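The Peony Bed

Aoife Scanlon folds jeans on the bed in the spare room, never on the table. I'd been lodging with her since April, and by now I had opinions about it (a bed is soft, the creases wander!), but it was her aunt's quilt and her aunt's rule. Flowers up, denim down, no shoes within a mile of it.

"Those are Senan's," I said.

"They were," she said – and I knew better than to ask.
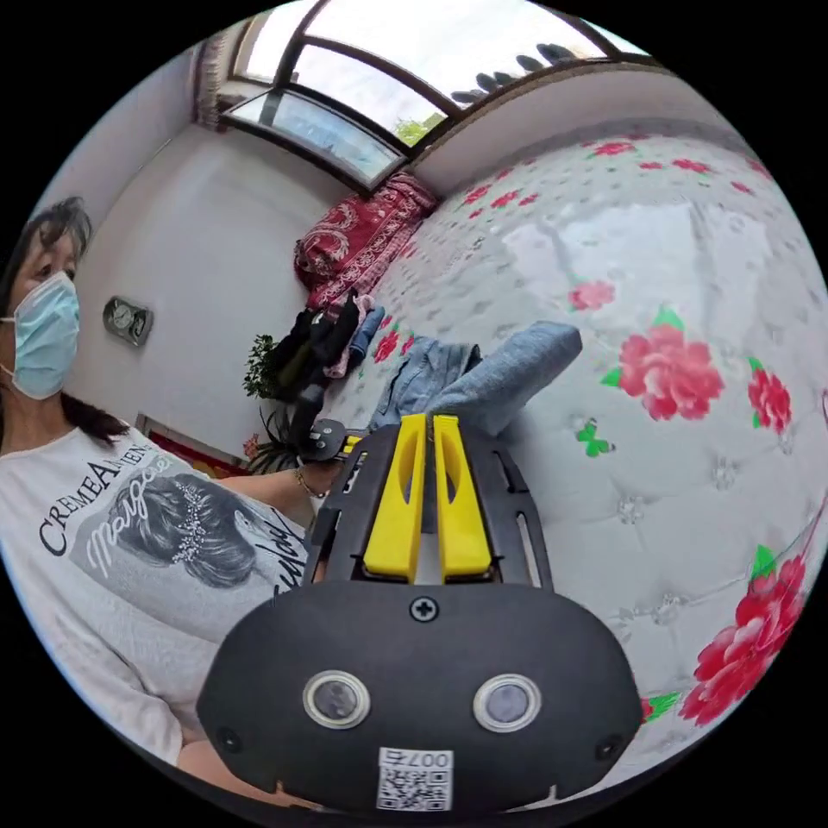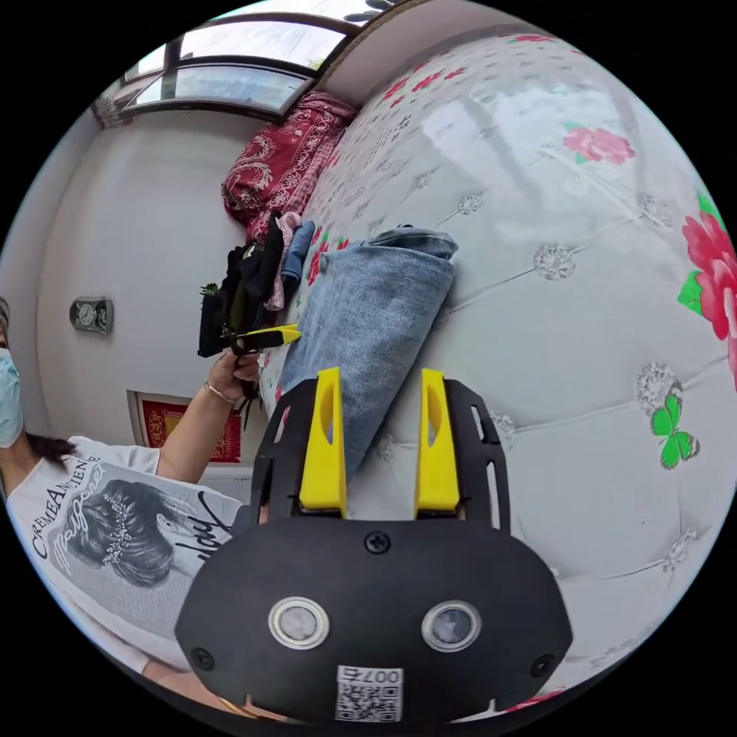 What Was in the Pocket

A ticket stub from the Rafferty, row nine, and a note in Senan Geraghty's terrible handwriting: owe A. 90. I read it twice. Ninety what? Dollars? Apologies?

She laughed so hard she had to sit down, right there on the butterfly, rule or no rule. Then she put the note back in the pocket and asked me if the Trimstead bus still ran after six.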